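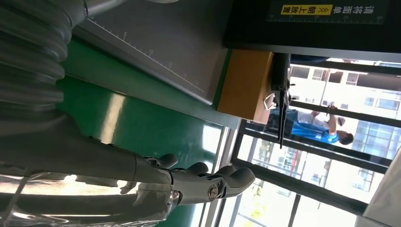

Rozália Erdős asked in the first review whether a flatbread made with buckwheat could ever be picked up with one hand, and said she had given up on every version she tried at home. Her remark ended up setting our main test. A bread that has to be eaten with a fork is fine, but it can't hold a filling, and a filled flatbread is what we had signed up to make.

Buckwheat Flatbread Without Wheat or Added Gums
Food Preparation Project, Final Report
Group: Ysaline Delaunay, Lajos Szalai, Roswitha Gasser

1. What we set out to do

We wanted a soft flatbread made from buckwheat flour, with no wheat flour and no xanthan or guar gum. It should bend around a spoonful of filling without splitting and still be pleasant to eat after an hour in a lunch box. We also wanted the dough to be simple enough for someone with a bowl, a skillet and no mixer.

Our starting recipe was Lajos's grandmother's pancake, which is thin, brown and good with sour cream. It cracks as soon as it cools. The batter is only buckwheat flour, water, salt and an egg.

2. Ingredients

The flour was light buckwheat, sold under the Borar label at the store nearest campus. We bought all of it in one trip so that we would not be comparing two different bags. We tried dark buckwheat flour once in May, before the project was approved, and found it bitter in anything thicker than a crepe.

For the binder we compared ground flaxseed, psyllium husk and cooked potato. All three turn up in recipes for gluten-free bread, usually mixed together, and we wanted to know what each one did alone.

The other ingredients were the same in every batch: warm water, salt, a spoonful of plain yogurt and a little sunflower oil. No yeast. We used baking powder in the early batches and dropped it later (see section 4).

3. Method

Each batch used 439 grams of flour. That is an awkward number, and it came from dividing what we had left after the trial batches. We kept it so the results could be compared.

The dry ingredients were whisked together first. Water went in last, a little at a time, and the dough was stirred with a wooden spoon until no dry flour was left at the bottom. It then rested under a damp towel. Psyllium dough changes a lot in that rest. It goes in looking like cake batter and comes out as something you can roll.

After resting, the dough was divided into 10 pieces and rolled between two sheets of parchment. We cooked each piece in a dry cast iron skillet over medium-high heat until brown spots showed underneath, then turned it once. Cooked breads were stacked in a folded towel.

For the bend test, we waited until the stack was at room temperature, put a tablespoon of filling in the middle of a bread and folded it in half. If it split along the fold, it failed. If it held, we folded it again into a quarter. Then we ate it, which was the second test and the one we argued over.

4. Results

Flaxseed. The dough rolled well and smelled good, a bit like toasted nuts. The breads folded in half while warm and cracked when cool. Roswitha liked the flavor best of all three and would still make these for eating straight out of the pan. The surface was slightly rough.

Potato. Very soft, and the easiest to eat plain. The trouble was in the rolling. The dough stuck to the parchment and tore when we peeled it off, and adding flour to stop the sticking made the breads dry. One batch was also gluey in the center. We think the potatoes had been mashed too long and should have been put through a ricer, but none of us owned one.

Psyllium. This was the only binder that passed the bend test cold. Our first try used too much and gave a rubbery bread with a faint purple tint. Cutting the amount in half fixed the chew and most of the color. The flavor is plain, so these breads need enough salt.

Baking powder made every dough puff in the skillet and then sink. The sunken breads had thin spots, and the thin spots were where they split. Leaving it out improved all three versions, and the potato one most of all.

We had expected the pan to matter less than it did. On medium heat the breads took so long to brown that they dried out. On high heat they scorched outside and stayed pasty inside. Ysaline cooked the later batches because she was the most patient with the burner.

5. Filling

The filling was not graded, but we put some time into it. We settled on white beans mashed with lemon juice and garlic, topped with shaved fennel and chopped dill. A wetter filling, made with chopped tomato, soaked through the bread before lunch. Draining the tomato helped a little. Roasted squash with feta also worked and held up better than the beans, but it was too sweet for Lajos.

6. Tasting

The tasting was on 18th November, a Saturday, in the teaching kitchen. Vanderleia Frota brought her own hot sauce and used it on everything, so we left her scores out of the flavor column and kept them for texture. Psyllium came first for texture. Flaxseed came first for flavor. Potato was last in both, although several people went back for more of it once the forms were handed in.

Rozália Erdős ate a psyllium bread with the bean filling, one-handed, standing up. Her written comment was that it held together and could use more salt.

7. What we would change

We would test flaxseed and psyllium together — the flavor of one and the bend of the other — which we left out because we wanted the binders kept apart. We would weigh the water for each batch as well. In the early ones we went by feel, and our notes say things like "a bit more than last time," which was no help when we tried to repeat them.

We did not test freezing. Roswitha froze 3 of the leftover psyllium breads with parchment between them and has not thawed them yet.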